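Hurnov water district moves sample testing to Dusova laboratory

6 December 2020

The Hurnov water district has closed its in-house testing room and will send all routine drinking water samples to a contract laboratory in Dusova, the district said in a notice to customers.

The change covers 3,157 metered connections. Samples will be drawn at 42 fixed points, among them the two wellheads, the Bepari pumping station and the storage tank on the north ridge. Collection points stay the same, as does the method of drawing the samples.
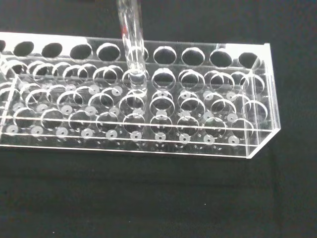 Under the old arrangement, chlorine and turbidity readings were taken in Hurnov and only the metals panel went to an outside laboratory. The Dusova contract puts all three under one account. It runs for five years, with a review after the second.

Dougal MacAulay, operations manager for the district, said the testing room needed a new ventilation system and a replacement incubator, and that the cost could not be met from the current maintenance budget. The two technicians who worked there have been moved to field collection. 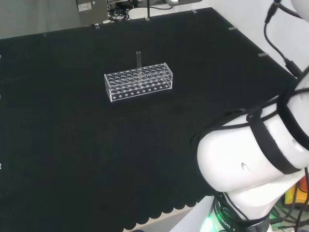

Vol. 42, No. 5

Bacterial samples must reach the laboratory within the holding time set out in the district's sampling plan. A courier will leave the Bepari station each collection morning and drive directly to Dusova. If the road over the pass is closed, samples will go to a backup laboratory in Zalora, and results from that site will be marked in the monthly report.
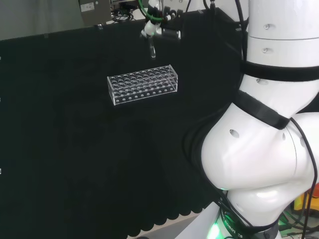 Customers who want a private well tested can still leave a sample at the district office, but the form has changed and the fee is now paid when the bottle is collected. The office issues a sealed bottle for each test. Tubes of the kind that fit a clear acrylic rack, with its close rows of round wells, are for laboratory use and will not be accepted over the counter. Bottles from other suppliers will also be turned away.

Results for private wells will be mailed to the address on the form. Requests for a second copy must be made in writing.
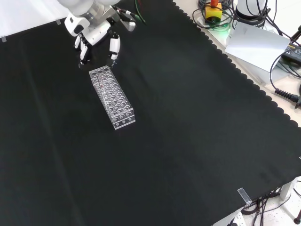 Rates and reporting

The district does not plan to change water rates as a result of the contract. Laboratory charges will be listed as a separate line in the annual accounts, which are published in April.

Monthly results will continue to be posted at the district office. The report will give the sampling point, the date drawn, the date received and the name of the laboratory. Readings taken before the change remain on file in Hurnov and can be viewed during office hours.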